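Print | E-mail this message | 4 comments | 2 shares
Last updated: 2021-08-27

Subject: Re: [bimanual-list] How are you splitting the kitchen episodes?

Hi all, and hi Angus,

Sorry for the slow answer, I was waiting for the last training run to finish so I'd have something better than a hunch. Quoting you so people can follow along:

> From: Angus Ellery
> We've been training on whole kitchen episodes, start to finish, with
> one language label each. It does fine on the short ones. On anything
> with more than two or three stages the policy seems to forget where
> it is and starts over, or it freezes with both arms hanging there.
> Shayne, I remember you saying at the Trilau meetup that you cut
> yours into pieces. How do you choose the cuts? And does it matter
> that one arm may be halfway through something when the other arm
> is done?
> Angus

Yes, we cut them, and yes, the two-arm thing matters a lot more than I expected!

Our set is small by most people's standards: 551 episodes, all teleoperated, all on the same brown table here at Brirneck. Kane Kereama did most of the driving and Alby Pryor did the labels. At first we cut wherever either gripper opened or closed, which sounds sensible until you look at how many pieces you get. A lot of them were tiny scraps where one arm let go of something while the other was still traveling, and the policy learned a sort of nervous twitch from them.

So now each arm gets its own track of labels, and they're allowed to overlap. The right arm can be on "cup, tray" while the left arm is on "cooker" or simply "wait". The policy sees both labels at every step. We only make a hard cut when both tracks change within a short window, and for us that window is 38 control steps. I'd love to say there's theory behind 38. We tried a handful of values and that one gave the cleanest pieces on the episodes Alby had already cut by hand.

The moments I care about most are the ones like this, with the right gripper at the little cup over the tray (the one with the winking bear) and the left one hovering over the pressure cooker:

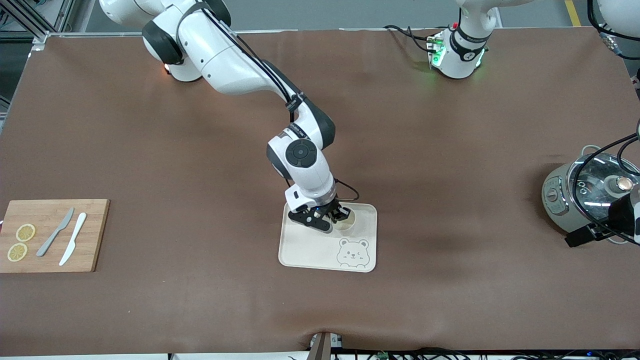 What changed in the results

Mostly the freezing. With whole-episode labels we had the same trouble you describe, Angus, and it nearly always showed up at a handover of attention, when one arm should get going and the other should hold still. With the two tracks it still happens, but far less often, and when it does the arms usually get moving again without help. The starting-over problem went away almost completely on the tray tasks. It did not go away on the cutting board tasks, and I don't have a good story for that yet. Lemon slices are flat and knives are thin, so it could be plain old perception and have nothing to do with the labels.

I should say how we test, too. We do 5 tries per task per checkpoint, which is thin, and I wouldn't put money on small differences. Ashton Hinds keeps telling me to do more and he's right. Training is roughly 3000 steps of warm-up on the single-arm pieces and then everything mixed together. Skipping the warm-up made things worse for us, but I only tried that once – so take it with a grain of salt.

Things I'd do differently

Label "wait" from day one. We left it blank at first, and a blank track got treated as "anything goes". The idle arm wandered all over the place. Alby had to go back through the whole set to put the waits in and I owe him lunch for a very long time.

Also, write down which arm is "right" before two people start labeling! We go by the robot's right, but our camera looks from the other side, so that arm shows up on the left of the picture. Kane and Alby had opposite habits for the first batch. If your numbers look weirdly symmetrical, go check that first.

The cutting script is called Tustovero and it's a bit of a mess, but I'm happy to send it over if you don't mind paths hard-coded to my machine. Has anyone tried learning the cut points instead of using a fixed window? I think the Björklund folks were playing with something along those lines and I'd really like to hear how far they got.

Cheers,
Shayne Faulkner

Reply to list | Print | E-mail this message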